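Grodumstead Hall, pre-show safety walk-round
Completed December 23, 2020, with comments for the Kultari recording session
Walked by: Elmarie Steyn and Dumisani Du Plessis

First of all, thank you to everyone who left the place so tidy after the last rehearsal, it made this one a pleasure to do. I've marked each item and then rambled on underneath where I felt it needed it, so please do read the rambling as well as the marks!

1. Front doors and foyer: OK
Both doors open fully and the mat is lying flat. The left one still sticks a little in cold weather, so give it a good firm push (it isn't locked, whatever it feels like).

2. Fire exits, stage left and stage right: OK, with a note
Stage right is lovely and clear. Stage left had the harmonium case parked in front of it again. We moved it to the green room, and I'd ask Kgomotso to keep it there, even if that means a longer carry between songs.

3. Extinguishers: OK
All 4 in place, pins in, gauges in the green.

4. Stage power: NEEDS ATTENTION
The extension reel behind the drum riser has a nick in its outer jacket, near the plug. Dumisani has put red tape around it and taken it out of use. Please don't rescue it, however short of sockets you are. The keyboards and the two small amps can share the wall outlet by the piano, and Rosario's tape machine should have an outlet to itself.

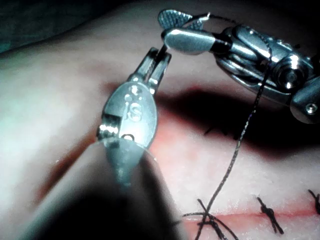
5. Cables across walkways: NEEDS ATTENTION
Most of the runs are taped down beautifully, but the vocal mic line crosses the steps with nothing over it at all. There is a rubber ramp in the cupboard under the balcony, and it only takes a minute to lay.

6. Overhead lights: OK
Safety chains on every lamp. Busisiwe asked for the warm one over the singer's stool to come down a touch, and that's fine by us as long as the chain goes back on afterward.

7. Speaker stands: OK
Legs spread wide, locking pins through. The stands are marked for 49 pounds and our cabinets come in under that, so no worries there.

8. Sound level: NOT YET CHECKED
We'll take a reading once the full band is playing. The Mahlangu songs are mostly hushed, but the closing number gets very big indeed, so there will be a bowl of earplugs by the desk and I hope people will use them.

9. Seating: OK
Chairs set for 251, aisles wide enough for a wheelchair to turn.

Items 4 and 5 need to be signed off before anyone plugs in. Item 8 can wait for soundcheck. The next walk-round is in January, before the Grandau evening, and Elmarie has the key.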